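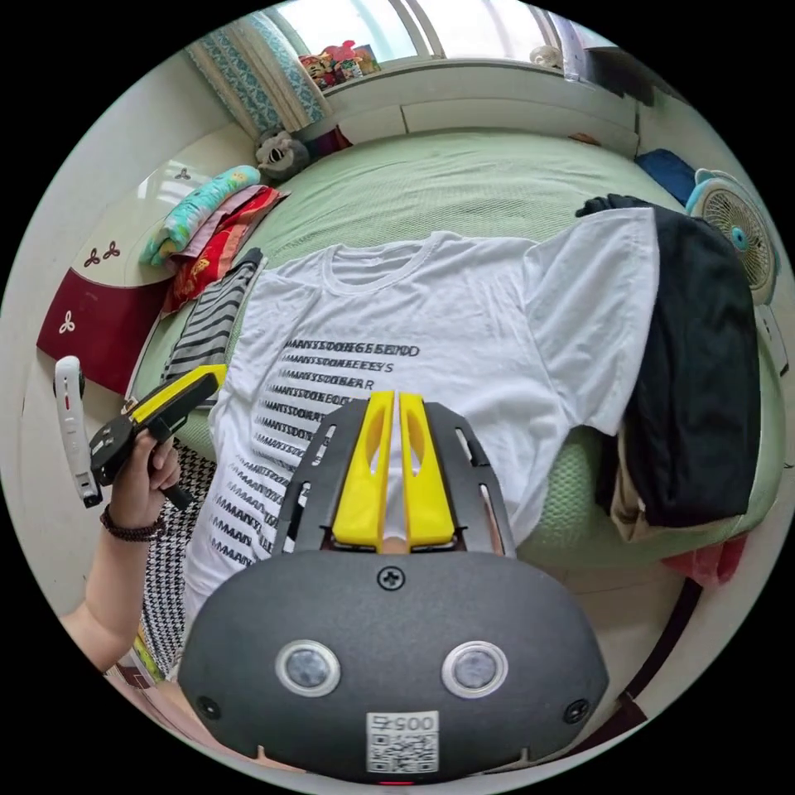

Skesham Anime Club – screening room check, March

Checked by: Ott Mägi
Also present: Hamisi Mwakalinga
Start: 5.15 pm, doors at 6 pm

Fire exits clear, both sides – OK
Side exit was fine. Two stacks of chairs had to be moved from the rear one. Please put them against the stage wall after each screening.

Exit signs lit – OK

Seats set out, 33 maximum – OK
We set out 30 and left the front corner free for a wheelchair. Do not add a row behind the projector table, even for a series finale.

Centre aisle wide enough – OK

Projector lead taped down – FAIL, fixed
Tape had lifted by the second row. Hamisi redid it before doors. We need a new roll.

Projector vents clear – OK
Someone had left the disc cases on top of it. Moved to the shelf.

Speakers secure on stands – FAIL, open
Left stand slips when the collar is tightened. Speaker is on the floor for now. Younes has a spare stand and will bring it next time.

Volume test – OK
Tried with the opening credits of episode 2. Subtitles readable from the back row.

Flashing images notice on door – FAIL, fixed
Old notice named last month's series. Tonight's has a long strobe sequence in the second half, so Lahcen will say so before it starts as well.

Age rating on door – OK

Kettle and extension lead – OK
Lead fully unwound, kettle away from the sink.

First aid box – PARTLY
Plasters low. Eye wash in date.

House lights and torch – OK
Torch is on the hook by the switches. Lights half up between episodes.

Still open: speaker stand (Younes), plasters and tape (Tarek).
Next check: before the first film of the new season, same form.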